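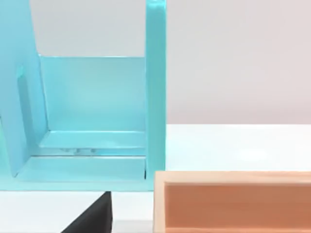 Simulation, Blick auf den türkisen Halter, rechts unten die Holzkiste.

Verfasst von nutanholm_normand, 9. September 2025

Moin zusammen,
wir sammeln gerade Demos für unsere Greifpolicy, alles in der Simulation, zweiarmig. 574 Episoden sind im Kasten, 2000 sollen es werden. Meine Frage betrifft Kameraansichten wie die da oben: Regal, Wand, Tisch, Kiste, vom Arm keine Spur. Lasst ihr solche Bilder im Datensatz oder fliegen die raus? Mein Chef findet »alles rein, das Netz wird's schon richten«. Mein Chef muss allerdings auch nicht trainieren.

Gruß
Normand Fehr

szalai_k schrieb:

Drinlassen. Wenn du nur Bilder nimmst, auf denen der Greifer hübsch mittig sitzt, lernt das Modell, dass der Greifer immer hübsch mittig sitzt. Dann rückst du am echten Aufbau einmal die Kamera, und er greift beherzt in die Luft. Frag nicht, woher ich das weiß.

Kornél

LisePaquette schrieb:

Widerspruch. Ein paar davon, gut. Aber wenn eine Ansicht über die halbe Episode nur Möbel zeigt, bezahlst du Rechenzeit dafür, dass dein Modell Türkis auswendig lernt. Wir haben im Mai bei Cerkavard genau so einen Satz geerbt. Das Ergebnis konnte Regale ganz hervorragend, Tassen leider nicht.

Hast du auch Bilder, auf denen gearbeitet wird?

nutanholm_normand schrieb:

Hab ich, gleiche Szene:
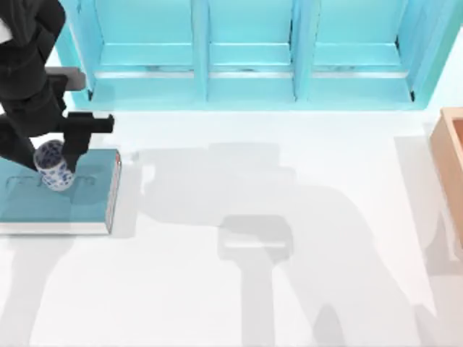
Gefäß im Greifer, über dem Buch. Der zweite Arm hat gerade Pause vom Bild.

Aufgabe ist »Gefäß vom Buch nehmen und ins Regal stellen«. Ferngesteuert, je Episode 30 Sekunden, wenn der Bediener gefrühstückt hat.

surdu_e schrieb:

Mich würden eher die Schatten beschäftigen als die leeren Ansichten. Der Arm wirft da einen über den halben Tisch. Variierst du das Licht? Falls nicht, hast du 574 Mal dieselbe Lampe aufgenommen.

nutanholm_normand schrieb:

Äh. Kommt in der nächsten Version.

szalai_k schrieb:

Kommt in der nächsten Version, sagte er auch bei den Texturen.

@Lise: Bei euch lag's doch an der Aufteilung und nicht an den Möbeln. Ihr hattet Training und Validierung aus denselben Episoden gezogen, das stand damals in eurem eigenen Bericht.

LisePaquette schrieb:

Das kam erschwerend dazu. Ich bleibe dabei: höchstens 15 Prozent Frames ohne Arm, der Rest wird ausgedünnt. Und die Ansichten einer Episode immer gemeinsam behandeln, sonst passen die Zeitstempel nicht mehr zu den Gelenkwinkeln.

s_bakilana schrieb:

Woher kommen die 15? Gemessen oder gefühlt?

LisePaquette schrieb:

Gefühlt, aber mit Nachdruck.

s_bakilana schrieb:

Dann trainier doch beides, Normand. Einmal mit allem, einmal ausgedünnt, gleicher Seed, gleiche Schrittzahl. Bei deiner Menge läuft das über Nacht. Und bitte die Fehlgriffe nicht wegwerfen, sondern markieren, die brauchst du später noch.

nutanholm_normand schrieb:

Mach ich. Die Fehlgriffe sind mengenmäßig gut vertreten, da bin ich zuversichtlich. Melde mich, sobald beide Läufe durch sind.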